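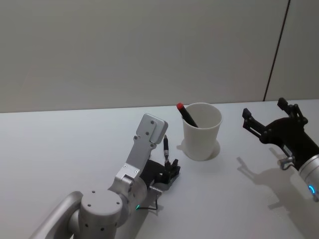

Enstead Service Desk
Ticket: Desk set cell, Nornville. Second item placed in cup faults or knocks cup
Status: Open, awaiting procedure sign-off
Category: Automation / packing
Priority: 2
Opened: 21 November 2025
Raised by: Packing, day shift
Assigned to: Site automation
Vendor: Groltton (integration), Rawat (cell controller)
Affected stock: Desk set, white cup with pen and red-cap marker

Problem as reported

The cell stops on the second insert. The marker goes in, the left arm picks the pen, and the cycle halts before the pen is released. The Rawat screen shows "insert path blocked, operator required". On other cycles there is no fault, but the pen lands against the marker barrel and the cup is pushed out of position. The packer then has to centre the cup by hand, acknowledge the stop and restart. Packing says this is now most of the job on that table.

Packing also asks who is meant to clear these stops. The work instruction at the table is the old hand-packing one and does not mention the cell.

Expected behaviour

Cup is placed at centre. Marker goes in first, cap up. Left arm brings the pen in upright and releases it inside the rim. Right arm stays open beside the cup and closes on it only if the recipe calls for a steady. Finished set is handed off to the packer for inspection and boxing.

Target is 600 sets per shift across the cell. Hand packing at the same table was planned at 200 per person.

Log

Entry, site automation
Reproduced. With the marker leaning left in the cup, its capped end sticks out past the rim on the side the pen comes from. The pen path is taught as a straight line from the left at a fixed height. The controller sees the overlap and stops. When the marker leans right or toward the back wall, the same path is clear and the cycle completes.

The direction of lean is not controlled. The marker is released above the cup and falls whichever way it falls. The cup is wider at the rim than at the base, so there is plenty of room for it to move.

Entry, site automation
Checked the left gripper. Fingers close evenly, no play at the pivots. Pen is held firmly and comes up vertical. Reseated the cable connector near the wrist as a precaution. No change in fault behaviour. Ruled out the gripper.

Entry, site automation
Checked table position. Cup placement repeats within tolerance when the cell places it. It does not repeat when a person puts it back after a stop. There is no mark or nest on the table and each packer puts the cup where it looks right. Part of the reported "knocked cup" is a cup that was already off centre at restart.

Asked packing whether they had been told where to put it. They had not. The commissioning handover went to the shift lead who has since moved to receiving, and no copy was left at the table.

Entry, packing, day shift
Adding to this from our side. When we did these by hand we put the marker in and turned the cup so it leaned away from us, then dropped the pen in. It took no thought. The cell doesn't turn the cup. If it did I think most of this would go away.

The other point is that we can't box while we are minding it. The plan had one person looking after the cell and boxing at the next bench. The stop tone is not loud enough to hear over the taping machine, so whoever is on stays beside the table. The boxes back up and then we are asked why the boxes are backed up.

Entry, site automation
Noted. Stop tone volume raised to maximum on the Rawat panel. Still marginal with the taping machine running. Requested a stack light from Groltton that can be seen from the boxing bench.

Entry, Groltton support
Logs received. The behaviour is consistent with the recipe as commissioned. The recipe was accepted on trials where the cups were loaded one at a time by our technician and the marker was seated by hand before the pen insert. Marker insert by the cell was added later at the customer's request and the pen path was not retaught.

Options:
Change the order so the pen goes in first. The pen is slimmer and the marker path can be raised over it.
Use the right arm to steady the cup and turn it before the pen insert. The right gripper opens wide enough for this cup, but a turn has not been validated and cycle time will go up.
Change the marker drop to a guided release, with the barrel lowered against the right side of the cup wall before the fingers open.

We suggest trying them in that order.

Entry, site automation
Tried pen first. Pen leans about as unpredictably as the marker did. Fewer stops, but the marker cap now catches the pen on the way in, and the pen ends up scuffed on the metal band. Quality rejected the scuffed sets. Reverted to marker first.

Entry, site automation
Tried the turn with the right arm at reduced speed. It works when the cup is centred. When the cup has been replaced by hand after a stop, one finger pad arrives early and slides the cup across the table. Not suitable until placement by hand is dealt with. Parked.

Entry, site automation
Tried the guided release. Marker is lowered close to the right wall of the cup and let go low down. Lean is now to the right on most cycles. Pen insert clears. Ran it for the rest of the shift with up to 5 stops, all cleared by the packer on duty without calling maintenance. Cup movement on a completed cycle is small enough to ignore.

Left the guided release active as the trial recipe. The old recipe is kept on the controller under its original name. Do not delete it.

Entry, packing, afternoon shift
Ran on the trial recipe. Better. Two things.

We got a stop with the left arm holding a pen over the table and did not know whether we were allowed to take the pen out of the gripper. Day shift does. We were told at induction never to touch the arms. We left it and called maintenance, and it was a long wait for someone to come and take a pen out.

Also, the output count on the panel goes up when the cell finishes a set, including the ones we pull at inspection. The supervisor's sheet is filled in from that count. The packers' sheet says something lower. Please make them agree before someone is asked to explain the difference.

Entry, site automation
Both valid.

On reaching in: packers may clear the cup and anything held in a gripper only after the cell has been put in hold with the key and the panel reads "hold confirmed". The arms' own indicator lights are not to be used for this. The key was being kept in the maintenance office. It now lives at the table and is signed over at shift change. Induction wording to be updated so both shifts get the same instruction.

On the count: panel figure is cycles completed. It was never meant as good sets. A reject button is available in the Rawat software but was not enabled. Enabled it. Press once for each set pulled at inspection and the count comes down by one. Asked planning to use the net figure.

Entry, operations
Agreed on the net figure. Please also record how long a packer spends at the cell clearing stops. The labour plan currently shows that time as zero and the boxing target was set from it. The boxing target is on hold until we have a proper number. Nobody is to be measured against it in the meantime.

The position title for the cell will stay "packer" until the grading review in April. Packing has raised that setting recipes and holding the key is a change in duties. That has been passed on and is outside this ticket.

Entry, site automation
Placement by hand: printed a thin locating ring, trialled it taped to the tabletop. Tape edge lifted and one cup caught on it. Removed. Groltton to quote for a shallow recess or an engraved outline in a replacement top. Until then the packer puts the cup on the table and presses "re-centre", and the right arm nudges it into place at low speed before restart. Function tested with an empty cup and with the marker in. Not tested with both items in, so take them out first.

Current workaround for operators

1. Put the cell in hold with the key. Wait for "hold confirmed".
2. Remove the pen or marker from the gripper if one is held. Return it to its tray.
3. Empty the cup, stand it near the middle of the table and step back.
4. Release hold and press "re-centre".
5. Restart from marker insert. Do not resume from pen insert.

If the same stop comes up again straight away, leave the cell in hold, box from stock and call site automation. There is no need to keep retrying it.

Outstanding

Stack light at boxing bench: ordered, no delivery date.
Quote for tabletop change: with Groltton.
Work instruction: draft at the table for comment by both shifts. The hand-packing version has been moved to the back of the folder and is still valid when the cell is down.
Induction wording: with safety.
Time spent clearing stops: packers logging on the clipboard beside the panel. Round to the nearest minute.
Trial recipe: stays active, to be renamed once the work instruction is signed.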